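Vadine at the Ngô Rooms, Saturday – anyone else there?

Started by tapedeck81

tapedeck81 wrote:
Went on Saturday with my brother. Doors were at seven, first act on just before 8, and Vadine didn't start until twenty to ten. The set was mostly the new record with three older songs near the end. I liked it but I'm not sure the new material works live yet. The bass was so loud from where we stood (left side, near the bar) that I lost most of the words. What did others think?

morrowlane wrote:
I was upstairs and the sound was fine. You could hear every word. The left side by the bar is the worst spot in that room and has been for years.
Thought the new songs were the best part. "Kosisano" went on for a good ten minutes and I'd have taken ten more.

p_harker wrote:
Ten minutes was too long. It's a four-minute song on the record and there's a reason for that. The middle section was the same two chords with the organ going up and down. People near me were going to the bar.

morrowlane wrote:
People go to the bar at every gig. The band have always stretched one song a night. On the August dates it was the one with the long drum intro.

p_harker wrote:
I know they have. On the August dates it had somewhere to go.

tapedeck81 wrote:
Who was the second singer? She did the high part on the last two and I didn't catch the name when they introduced her.

dubplate_annie wrote:
Lụa Đoàn. She's on two tracks on the album as well, but the credits are tiny so it's easy to miss. She had her own EP out on Trunero last year. It's much quieter than Vadine, mostly voice and guitar, worth hearing.

tapedeck81 wrote:
Thanks. Is it on vinyl?

dubplate_annie wrote:
It was, 178 copies, all gone. You can still get the download. The label said they might repress but they say that about everything.

oldmanreverb wrote:
Wasn't there but I've got the album. My problem with it is the mix. Phúc Bạch produced the first two and they had some space in them. He's only down for one song here and it's the one that sounds like the old band. The rest is all compressed and the snare sits right on top of the vocal.

morrowlane wrote:
He's down for two. Side two, first and last.

oldmanreverb wrote:
I've got the sleeve in front of me and it says one. "Produced by Phúc Bạch" under the last track. The first track on side two says "additional production", and that could mean he came in for an afternoon.

morrowlane wrote:
Fair enough. I'd count it but I see what you mean.

quietcorner wrote:
The turnout was good, wasn't it? The room holds 2,072 with the balcony open and it looked close to full from where I was. Two tours ago they were playing the back room of a pub.

p_harker wrote:
Balcony was half empty at the sides. But yes, good crowd.

quietcorner wrote:
Better than I expected for a wet night, anyway. Did anyone get a setlist? I had a go at the one by the monitor but somebody was quicker.

dubplate_annie wrote:
I wrote it down as they went. I'm missing one between the slow one and "Kosisano", the one with no drums. I'll type it up tonight.

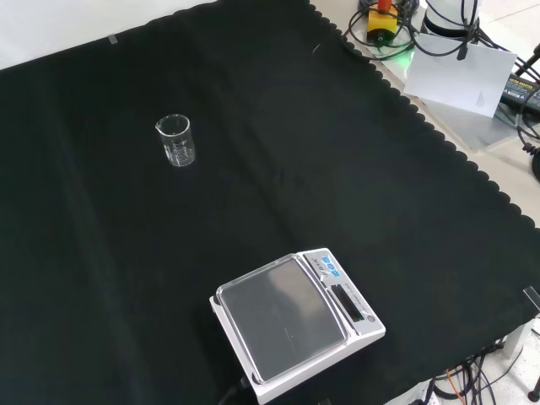
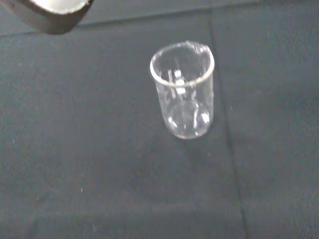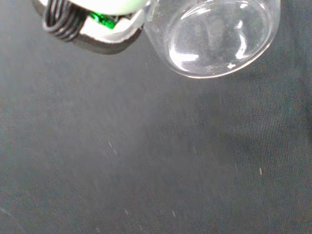 The one I'm missing might be a cover. The tune was familiar but I couldn't place it, and they didn't say anything before or after. It had a line about a ferry in the chorus, if that helps.

tapedeck81 wrote:
I thought that was a new one. My brother said it was an old B-side.

oldmanreverb wrote:
If it's the ferry one it's the B-side of the first single. They haven't played it in years. Now I'm annoyed I stayed at home.

p_harker wrote:
That was the best thing they did all night, for what it's worth. Three minutes and done.

morrowlane wrote:
We agree on that one – it was lovely. Still say you're wrong about "Kosisano".

quietcorner wrote:
Does anybody know if the next date is sold out? The site just says "limited" and it's said that since the tickets went up.

dubplate_annie wrote:
There were still balcony seats when I looked at lunchtime. Standing has gone. If you do go, the shirts were nearly out in medium, so get to the table before the first band.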